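Oct 8, 2025

I finally moved all of my old email out of Tomgate last week. I'd been putting it off for more than 3 years, and the only reason I did it now is that they raised the price of the storage plan again.

The account had 2,062 messages in folders I'd made myself, plus an inbox I never sorted. I wanted the folders. The inbox I was willing to lose.

The export tool gives you one large archive file per folder. Most of mine downloaded fine. Two failed every time, and both turned out to have a slash in the folder name. I renamed them, waited for the web page to catch up, and they came down on the next try. There is nothing in the help pages about this.

After that I loaded everything into Turkevo, a plain desktop mail reader that keeps its messages in ordinary files. It looks old and the search box is in an odd place, but it opened every archive without complaint. Accented characters were the one problem. Anything from the Chávez account, a tile shop I did bookkeeping for, came in with the name garbled in the sender column. Changing the default text encoding in the import window and running it again fixed that.

I keep the mail on the desktop and not the laptop. A desktop is easy to open up and it's easy to get at the parts, and I like knowing I can pull a drive and read it somewhere else if I need to.

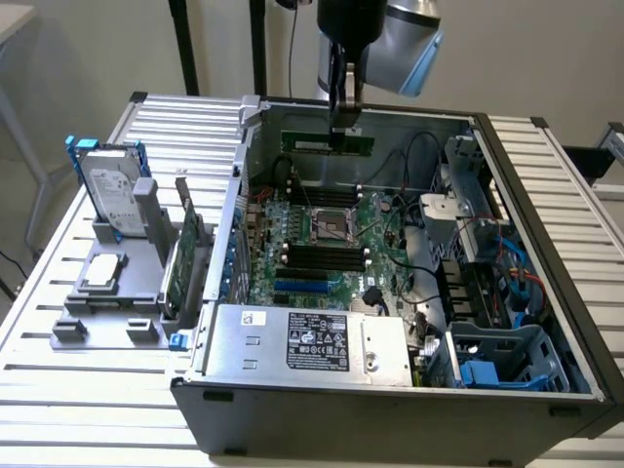 ## What I kept and what I threw out

I went through the folders one evening with the radio on. Receipts older than seven years went first. Then shipping notices, password resets, and every newsletter from Drostness, a garden supply place I bought one hose from. They had written to me 26 times in a single October.

I kept anything from family, even the one-line messages. I also kept the long threads from when we were buying the house, though I doubt I'll read them again. The inspector's report is attached to one of those, and it has the only drawing I own of where the drain line runs.

Tax mail got its own folder, sorted by year – I should have done that from the start.

## Backups

There are 2 copies now besides the main one. One is on an external drive in the hall closet, and the other is on a drive at my sister's place, which I'll swap when I visit. I wrote the date on each with a paint marker. The first marker I tried rubbed off on my thumb.

I haven't closed the Tomgate account yet. A few places still send mail there, including the dentist and the water company, and I want to change those over before I shut it. The plan runs out at the end of the month, so I have until then. The water company needs a form mailed in on paper.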